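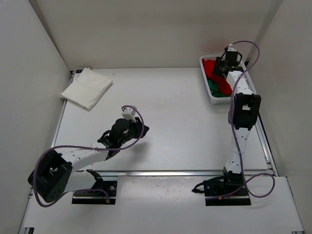 Rongrong Bai thought we should have asked people how they dry their towels before asking how they wash them, and after the first round of surveys the group agreed with her. The second version of the form put drying first.

## What we looked at

Our project compared three ways of drying cotton dish towels in student housing: on a rack indoors, on an outside line, and in the shared dryers at Arruda Hall. We wanted to know which one people use, what it costs them, and whether the towels smell afterward.

## Survey

We handed out forms in the Arruda and Nandodden buildings and got 47 back. Most people at Nandodden use a rack because the basement has only one dryer. At Arruda the dryers are used more, but several people wrote that they take towels out early to save money.

Afshin Rahimi entered the answers in a spreadsheet and Ghazal Hassanpour checked them. Two forms had no building marked and were left out of the comparison.

## Drying test

Each towel was soaked, wrung by hand and given 300 ml of extra water, then weighed every 30 minutes. We used plain white towels from one pack. A towel counted as dry when two weights in a row were the same.

The outside line was fastest on windy days and slower than the rack on the one foggy day. Folding a towel over the rack bar made a large difference. The doubled part stayed damp for up to 14 hours, and those towels were the ones our testers marked as musty.

## Problems

The kitchen scale rounds to the nearest gram, so the last readings are not very exact. We also never measured room humidity. Nasrin Mazandarani has asked to borrow a meter for July, when we would repeat the rack test with the windows closed.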